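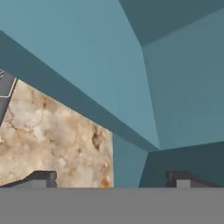 Lecture 8 is about sync in live video production. When two cameras do not share one reference signal, the switcher must hold one picture back until the other arrives, and the sound comes early. For level matching we use a plain middle gray, like the flat gray band with the darker gray shapes above it. Set this tone first – the colors come later.

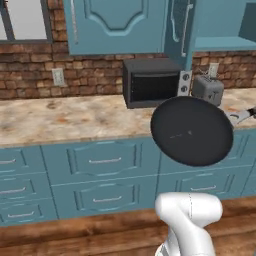 Department of Broadcast Engineering, Zandley
Please read chapter 2 of the Ostrowski reader before the lab in May. Bring your own headphones. Questions about the delay exercise go to Hefin Dafis, room 841.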